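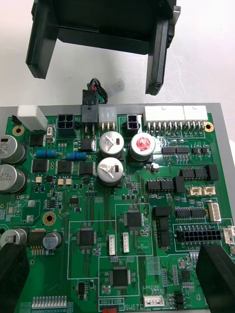
3.2 Aufbau der Baugruppe und Erfassung der Steckverbindungen

Gegenstand der Untersuchung sind bestückte Leiterplatten aus Stromversorgungen, die der Demontagestelle Clernano zur Aufbereitung übergeben wurden. Die Erfassung folgt dem von Ouali und Abdel Rahman entwickelten Schema Estia, das jede Baugruppe nach Anschlussbereich, Energiespeicherung und Leistungsteil gliedert.

Abb. 4: Leiterplatte auf grauer Metallplatte. Am oberen Rand die Reihe der Steckverbinder mit eingestecktem schwarzem Stecker und Leitungsbündel (schwarz, rot, grün); darunter Aluminium-Elektrolytkondensatoren.

Der Anschlussbereich ist bei der in Abb. 4 gezeigten Baugruppe überwiegend an einer Platinenkante zusammengefasst. Schwarze und weiße Steckverbinder unterschiedlicher Polzahl liegen dort nebeneinander. Für die Demontage ist diese Anordnung günstig, da die meisten Leitungen von einer Seite her gelöst werden können. Als kritisch gelten eng benachbarte Gehäuse, deren Verriegelung mit üblichen Werkzeugen nur eingeschränkt zugänglich ist.

Die Elektrolytkondensatoren sind nach Bauform und Aufdruck zu erfassen. In Abb. 4 tragen zwei große graue Exemplare am linken Rand die Aufschrift „470“; ein silberfarbenes ist mit „R85M“ bedruckt. Vor jeder Berührung ist die Restspannung zu messen. Baugruppen mit Eingangskondensatoren oberhalb von 400 V Nennspannung werden gesondert behandelt.

In die Auswertung gingen 3304 Steckverbindungen aus 28 Gerätetypen ein. Die Zuordnung der Gehäuseformen erfolgte anhand des Katalogs Cumport, der bis zu 3000 Einträge umfasst. Nicht zuzuordnende Formen wurden von Nesma Ouali einzeln vermessen und unter eigener Kennung ergänzt.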